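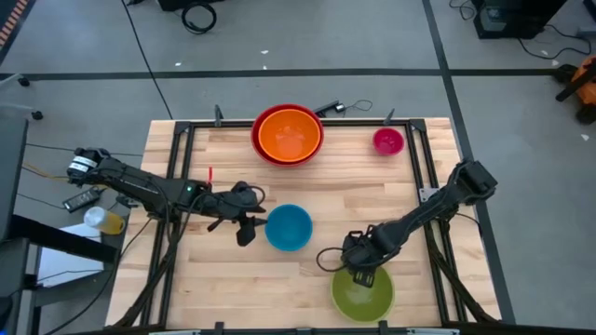

By the Vernavance Kitchen Desk
Updated Sunday, February 20, 2022

Butcher-Block Counters and Tables: Common Questions

Which oil should I use?
Food-grade mineral oil is the usual choice. It has no smell and does not go rancid. Do not use olive oil or vegetable oil. Both turn sticky and start to smell after a few weeks.

How often does it need oil?
Once a week for the first month, then once a month. If a drop of water soaks in instead of beading up, the top is due for another coat. Homes with forced-air heat may need to oil more often in winter.

Can I put a hot pan on it?
No. Use a trivet. Scorch marks can be sanded out, but deep ones leave a low spot.

How do I clean it after raw meat?
Wipe it down with hot soapy water, rinse with a clean cloth and dry it right away. We suggest a separate cutting board for meat.

Are bowls and dishes safe to leave on it?
Dry ones are fine. A wet bowl left overnight can leave a ring. Light rings usually come out with fine sandpaper and a fresh coat of oil.

Why did a gap open between two strips?
Wood shrinks in dry air. A hairline gap in winter often closes by July. If it is still open then, fill it with wood glue and sanding dust from the same top.

Can I install it next to a sink?
Yes, but the cut edge around the sink must be sealed with a waterproof finish, including the underside. Oil alone is not enough there.

Do you ship to Viltmont?
Yes. Orders to Viltmont and Suvville go out by truck from our Hsiao Road warehouse. Shipping is free on orders over $700. You will get a call to set a delivery window.

What does the Vernavance warranty cover?
Splits and failed glue joints. It does not cover stains, burns, knife marks or damage from standing water. Keep your receipt.

Can I return a top that was cut to size?
No. Custom cuts are final sale. Uncut tops can be returned in the original wrap, less the freight charge.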